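## 4. Recording Sorting Demonstrations

Issue 3, revised 20/08/2019. Section owner: Ulla Ruotsalainen, Flillbridge site.

This section applies to all operators recording sorting demonstrations for the Somton training set. Operators must have completed the arm safety briefing in Section 2 before proceeding.

### 4.1 Preparing the table

1. Clear the table and wipe down the surface.
2. Place two baskets on the table, well apart, with the openings facing up.
3. Write one category name on each sheet of paper in black marker. Use lowercase letters.
4. Lay each sheet flat in front of its basket. The writing must face the operator.
5. Set out the items between the baskets, leaving enough space for the fingers to close on each one.

**Note:** Handwritten labels are required. Printed labels are used only in the Jelport comparison set and must not be mixed with this one.

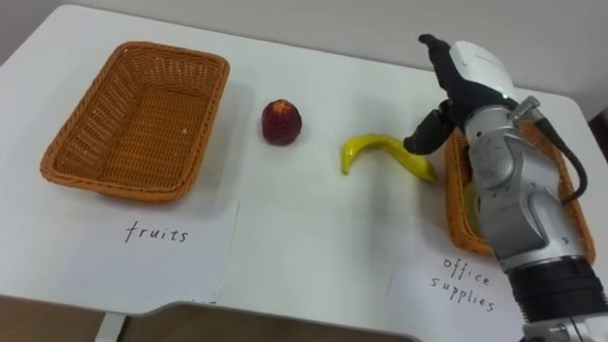
Category pairs are drawn from the task sheet issued at the start of each session. Operators must not substitute categories without approval from Thulani Ntuli.

### 4.2 Recording an episode

1. Return the arm to its rest position and confirm that the head camera has a clear view of both labels.
2. Start the recording and wait for the tone.
3. Move one item at a time to the basket bearing its category name. Release it inside the rim.
4. Return the arm to rest and stop the recording.
5. Enter the category pair and the result in the session log.

Each episode must be completed within 40 seconds. A full set consists of 200 episodes. Change the starting positions of the items after every episode, and exchange the two labels after every 20.

**Caution:** Keep hands off the table while the arm is enabled. If an item rolls out of reach, stop the recording and disable the arm before retrieving it.

### 4.3 Rejected episodes

Mark an episode as rejected if an item is placed in the wrong basket or a label moves during recording. Dropped items are acceptable if they are picked up again within the same episode. Do not delete rejected files. After 5 rejected episodes in a row, stop work and notify Nerys Voyle.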